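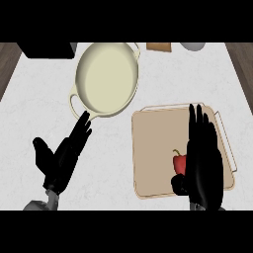
Figura 1. Vista superior en el simulador: las dos manos, la sartén y el pimiento sobre la tabla.

3. Recogida de demostraciones

Para el proyecto Plirnora necesitábamos ejemplos de una tarea bimanual: llevar un pimiento de la tabla a la sartén. Todas las demostraciones se hicieron por teleoperación en el simulador Dreten, en sesiones de 30 minutos. En cada reinicio la escena cambia un poco – posición de la tabla, giro de la sartén – para que la política no memorice una sola trayectoria.

Guardamos 27 demostraciones válidas, con 3765 pasos en total. Otras ocho se descartaron, casi todas porque la mano derecha cerraba los dedos antes de tiempo y el pimiento salía rodando. Los fallos quedan en una carpeta aparte y no entran en el entrenamiento.

Cada paso incluye la imagen, los ángulos de ambos brazos y la orden enviada a los dedos. La mano izquierda se acerca al asa en forma de anillo de la sartén y la derecha trabaja sobre la tabla.
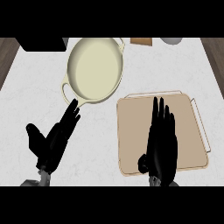 Krajčí comentó al revisar el borrador que 27 demostraciones le parecían pocas para dos manos y que convendría grabar más variaciones del agarre izquierdo antes de comparar con Mitora. Lo dejamos previsto para octubre, con el mismo formato de datos.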